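## 3. Montaje y recogida de datos

Cuando en el club Gekura nos apuntamos a la prueba de plegado de Barkesach, yo pensaba que lo difícil iba a ser el control. Pues no: las primeras semanas se nos fueron casi enteras en la mesa. Somos 14 estudiantes repartidos en dos turnos, y cada turno dejaba los brazos a su gusto, así que las demostraciones de la mañana y las de la tarde parecían de dos robots distintos. Al final fijamos las dos bases al mismo raíl de aluminio y prohibimos moverlas (con cinta y rotulador, muy científico todo). El papel se coloca siempre sobre el suelo de la celda y girado al azar, para que la política no se aprenda una única orientación. 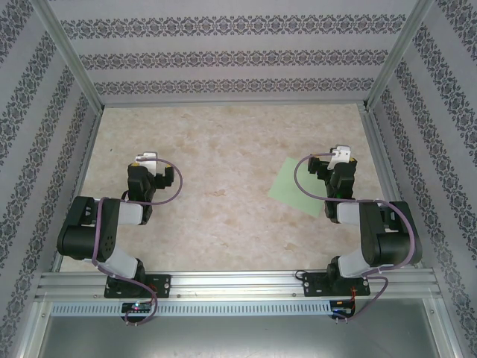
**Figura 1.** Celda de trabajo con los dos brazos sobre el raíl y una hoja cuadrada verde claro junto a la pinza derecha.

La teleoperación la hicimos con Skerkum, el programa que ya usaba el club para otras cosas, y el entrenamiento con una rama propia de Tawfik. Grabamos 3.000 episodios y nos quedamos con 2.590. Los descartes fueron casi todos por lo mismo: alguien soltaba el mando antes de tiempo o el registro de las articulaciones llegaba con huecos. Yo quería conservar también los dudosos – más datos, más alegría – pero perdí la votación, y viendo las curvas creo que el resto tenía razón.

### 3.1. Las vistas de muñeca

Además de la vista general usamos las de muñeca, y aquí sí que discutimos. Desde arriba se entiende muy bien dónde está cada brazo, pero en cuanto los dedos bajan hacia una superficie la vista general aporta poquísimo. La de muñeca enseña justo esa zona, aunque a cambio trae reflejos, colores lisos enormes y muy poca referencia para saber hacia dónde mira uno. Para una persona que teleopera es un poco mareante al principio (yo tardé varias sesiones en cogerle el punto).
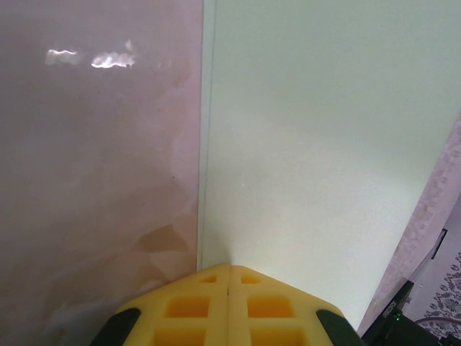
**Figura 2.** Vista de muñeca: los dedos amarillos juntos, en el encuentro de un panel rosado brillante y otro pálido y mate.

Los brillos nos preocupaban bastante, así que probamos a entrenar con variaciones de luminosidad y contraste solo en las vistas de muñeca, dejando la general intacta. También recortamos los márgenes en una de las variantes, y fue mala idea: el modelo perdía de vista los dedos en los bordes y empezaba a dudar a mitad del movimiento. Volvimos al encuadre completo y ahí se quedó. La sección 4 compara las dos configuraciones con y sin cámara de muñeca; el reparto de episodios por turno está en el apéndice.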